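Bench Practice for Shared Arm Sessions

Pages from the Sellmont lab handbook, section 2. The written rules are kept by Heikki Hyvönen and apply to everyone who works at the arm tables, visitors included. Photos are added when a section is revised, most recently in April.

Set out only what the task calls for. Cups and bins stay on the table for the whole session, and a new object gets written on the task sheet before it goes down.
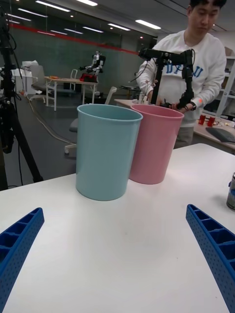

The operator stands clear of the arm's reach and keeps eyes on the work. One person operates, and that person gives the word to start and to stop. Anyone else who needs to get to the table asks first – and waits for an answer.

Cables on the floor are checked before power goes on. If one has to be moved, stop the session and move it by hand. Do not push it aside with a chair.

Cans are handled upright, at low speed, and are replaced at the first dent. Fingers are inspected at the start of each shift. Look for torn ribs and for play where the finger meets its mount, and change both fingers of a pair together.
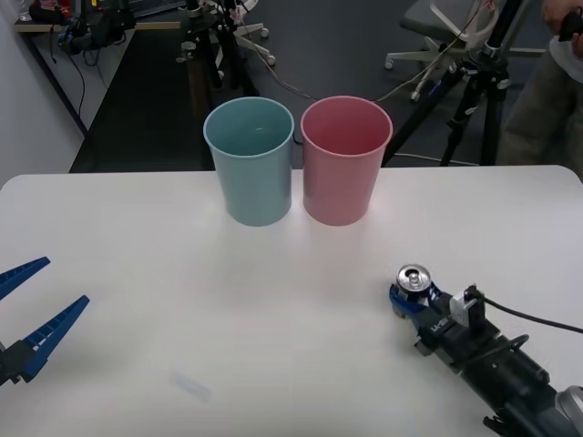 With two arms over the same table, each has its own zone, and only one may cross the center line at a time. Park the other before you cross. Sessions run up to 8 minutes, then the arms are stopped and the table is wiped down.

Corrections to this section go to Heikki. The Ahonen room has its own sheet, posted by the door.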